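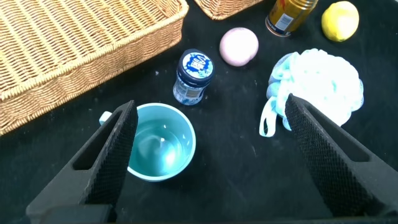 Slide 1. Teal cup and lidded jar on the black top.

Pramcombe household sorting talk, speaker notes, version 2022-08-19.

Start with the cup. Glazed ceramic is the easiest class to place: it has one home, the kitchen shelf, and the handle gives it an orientation. Cups go back handle to the right. Say this once and move on.

The jar takes longer. Screw-lid jars belong upright with the label facing out, and the lid is checked before the jar is moved. Small jars are sorted by contents, never by lid colour. Mention the Kubiak labels here if the room has used them. Balls and other toys are a separate class and leave the table first.

Slide 2. Order of work.
Toys, then jars, then crockery. The June trial at Vundis used 36 objects per table and 16 minutes per round. Do not read out the full results table. It is in the handout.

Slide 3. Baskets.
Wicker is used for light, dry items only. Baskets stand at the back corners of the table so that the middle stays free for sorting. The Dustano price list has the larger size at 665 and the lidded one at 800; the lidded one was not worth the difference to us. 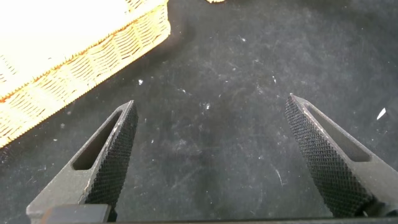

A dark surface shows lint and scuffs very readily. Wipe with a barely damp cloth, in one direction, then go over it with a lint roller. Rubbing in circles leaves haze that shows under ceiling lights. Fine scratches will not wipe out, so do not spend time on them. Lift the baskets when cleaning; do not push them across the top.

Pause for questions on cloths. Microfibre is acceptable if it has been washed without softener.

Slide 4. Storage labels.
Skip if running late. Otherwise go straight to label height and hand round the sample cards.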